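January 22, 2026

Long day, writing this quick before I fall asleep. The arm went wrong again. Second fault this week and a worse one. Was on the block placing job, the Ustis program, ran fine all morning, then just after lunch it came down and kept pressing. No alarm. Force reading sat at 98 newtons on the screen and the thing still thought it was in free air. Limit is meant to be 40!! I hit the stop. Bit shaky after, to be truthful. My hand had been in there not ten minutes earlier, brushing out sawdust.

Reset, homed it, guard shut this time, ran it at slow speed from the bench. Same place in the program, step 2,868 in the log, same nonsense. So not a one-off.

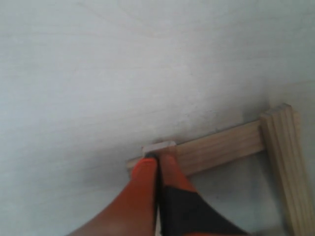
Wrist camera, fingers on the block at the rail.

Went through the log with cold tea. The force sensor drops out -- tiny gap, then it comes back with the old zero and the controller just beleives it. Should trip. Doesn't. Brostach put new firmware on in November and I'd bet my lunch it's that, but can't prove it yet. Could be the cable. The cable has been iffy since we moved the cell nearer the door, and I did say so, in writing, and got a thumbs up and nothing else.

Rang Langat support. On hold for ages, then told to send the log and "avoid the condition". Lovely. How do you avoid it if you don't know when its coming. Sent the log anyway, all 3,458 lines, let them read it.

Put the lock on the isolator and a tag, wrote it up in the book. Trornetti order will be late, they wanted 1,000 by the end of the month, no chance now. Will get moaned at. Don't care much. Not running it with a sensor that lies, and nobody goes inside the guard till it's sorted, me included.

Tomorrow -- swap cable first, then old firmware back on if I can find the stick. Check the zero by hand before every run. Ask again about a proper interlock on that guard, it shuts with a bit of bent wire at the minute and has done for months.

Forgot to ring the dentist. Bed.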